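Print this thread | E-mail this thread

Temstead Residents' Forum
Building Standards and Shared Facilities
Thread: Proposed revision to Section 4 of the Shared Kitchen Standard (dish drying)

HousingOffice_Temstead
Posted Oct 20, 2025

Residents are invited to comment on the draft revision to Section 4 of the Shared Kitchen Standard, which covers the washing, drying and storage of dishes in kitchens used by more than one household. The current text was adopted when most shared kitchens had a dishwasher. Several do not have one now, and the section no longer matches the way the rooms are used.

The main changes in the draft are as follows.

Each shared kitchen without a dishwasher will be supplied with a dish rack and a drip tray. Cloth towels will no longer be provided by the building. Residents may continue to use their own towels, provided these are taken back to the resident's unit after use.

Dishes may remain in the rack for up to 3 hours. After that time, any resident who needs the rack may move them to the open shelf. The present wording ("a reasonable period") will be deleted.

The rack is to stand on the counter, clear of the stove and clear of electrical outlets.

Comments should refer to the paragraph number where possible. The full draft is available at the front desk in the Brelter building and may be borrowed for the day.

northstair
I support the removal of the building towels. The supply in our kitchen was changed at irregular intervals, and there was never a clear statement of which towels were for dishes and which were for counters. A resident in my household has a skin condition and stopped using them some time ago for that reason.

My reservation concerns paragraph 4.2. A limit of 3 hours is short for anyone who works a full shift. A person who eats breakfast at six in the morning, washes a bowl and leaves for work will be outside the rule before nine. I would ask the Housing Office to consider a limit tied to the end of the day.

Brelter_Second_Floor
I must respectfully disagree with the previous comment. Our kitchen serves more households than any other in the building. When dishes are left in the rack until evening, the second and third households to cook find no place to put anything down, and wet plates are stacked flat on the counter. Plates stacked that way hold water between them and have to be washed again. The time limit is the only part of the draft that addresses this.

The draft asks no one to come home from work. It permits another person to move the bowl to a shelf. I do not regard that as a hardship.

northstair
The point about the shelf is fair, and I accept that moving a dish is a small matter. I would still want the wording to say that the person moving the dishes must do so with clean hands and must not stack them. Two of my plates were chipped in July after being stacked under a heavy pot. No one was at fault under the present rules, which say nothing on the subject.

HousingOffice_Temstead
Thank you for these comments. The wording on stacking will be added as a new sentence at the end of paragraph 4.2. The suggested text is: "Dishes moved under this paragraph shall be placed singly or upright, and shall not be set beneath cookware."

On the length of the limit, the Office will wait for further views before making a recommendation.

ledger_and_lamp
I have lived in shared housing in three cities and have read a good many kitchen rules. May I raise two matters which the draft does not address?

The first is the drip tray. Paragraph 4.1 says that one will be supplied. It does not say who empties it or how often. A tray with standing water in it will have a film within days, and the film will then be blamed on whichever household used the rack last. At Trirnberg, where I lived before, the tray was emptied by the last person to cook each evening, and the rule was printed on a card by the sink. It was a dull arrangement and it worked well enough for the years I was there.

The second is the wall. Where a rack stands close to a painted wall, water runs from the plates onto the paint, and in time the paint lifts. The standard should give a minimum gap, or call for a washable finish behind the rack. I would also encourage the Office to prefer racks with upright dividers. Plates stood on edge drain far faster than plates laid down, and the argument over hours becomes less pressing when dishes are dry sooner. 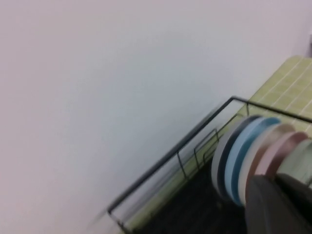
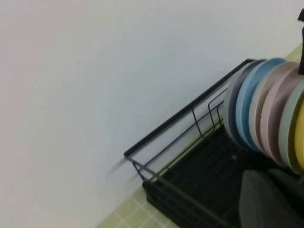
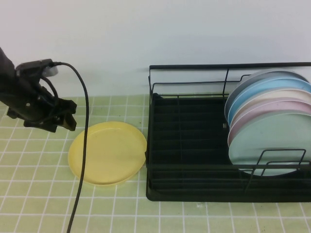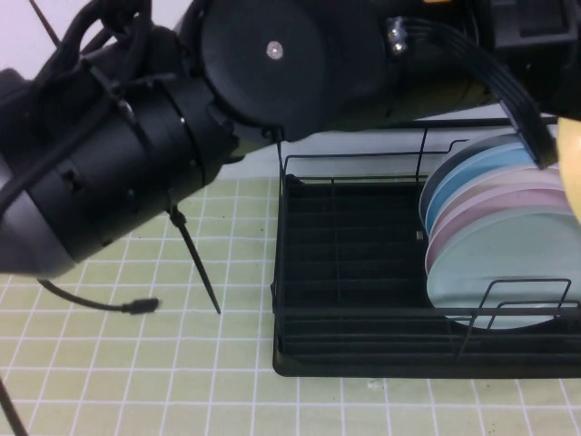 fernhollow
The drip tray should have its own paragraph. I say this as someone who has emptied ours for most of the year without being asked. I do not object to doing it, but a duty that rests on one household's patience is not a standard.

I am less persuaded by the proposal for a washable finish. Any work on the walls is charged to the shared facilities account, and that account is paid by every household, including those with private kitchens. A gap between the rack and the wall costs nothing.

Brelter_Second_Floor
I agree with fernhollow on the cost. I would add that a gap only helps if there is enough counter to allow one. Our counter is narrow. If the rack is pulled forward, it will overhang the edge, and the first person to lean on it will have the whole set on the floor.

ledger_and_lamp
In that case the narrow kitchens should be listed as exceptions, with the finish required only there. I did not mean to suggest that every wall in the building be redone. A single panel behind the rack would be sufficient.

unit313
May I ask whether the Office has settled on a supplier? The last set of kitchen goods came from Nwosu, and the racks began to rust at the joints before the first winter was over. I reported this at the time and was told that it would be noted. I have no complaint about the shelves from the same order, which are still in good condition.

I would also like it recorded that I oppose paragraph 4.2 in its entirety. Adults sharing a kitchen can speak to one another. If a plate is in the way, knock on the door and say so. A rule measured in hours invites people to watch the clock on behalf of their neighbors.

fernhollow
With respect to unit313, that approach depends on knowing whose plate it is. In our kitchen most of the plates are the same plain white and none of them are marked. I have knocked on doors holding a plate that belonged to someone on another floor.

unit313
Then mark the plates. A dot of enamel paint on the underside would settle the matter.

northstair
Marking is sensible and should be recommended, though I would not make it a requirement. Some residents bring good dishes from home and will not wish to paint them, even underneath. Households with plates of a distinct color would have no need to.

HousingOffice_Temstead
The Office is grateful for the care taken in these replies. The following points will go forward with the draft.

A new paragraph 4.4 will assign the emptying of the drip tray to the last household to cook each evening. A card stating this will be placed at each sink.

Paragraph 4.3 will call for a gap between the rack and any painted wall where the depth of the counter allows. Kitchens where it does not will be listed in an annex, and the cost of a panel for each will be set out before any decision is taken.

No supplier has been chosen. The earlier report of rust has been located in the file under reference 144 and will be considered with the new quotes. Racks with upright dividers will be requested.

On paragraph 4.2, views remain divided. The Office intends to present the 3-hour limit together with northstair's alternative, and households will be asked to state a preference on the form delivered to each unit. The objection from unit313 will be attached in full.

Brelter_Second_Floor
Will households with private kitchens also receive the form?

HousingOffice_Temstead
Yes. They contribute to the account and are entitled to respond. Their answers on paragraph 4.2 will be shown separately from those of households that use a shared kitchen.

unit313
I have no objection to that. Please confirm that the form may be returned by hand at the front desk, as the mail slot on our floor is still jammed.

HousingOffice_Temstead
Forms may be returned by hand. The mail slot has been referred to maintenance.

Print this thread | E-mail this thread

This site uses cookies to keep you signed in and to remember your display settings. By continuing to use the forum you accept their use. Accept | Cookie settings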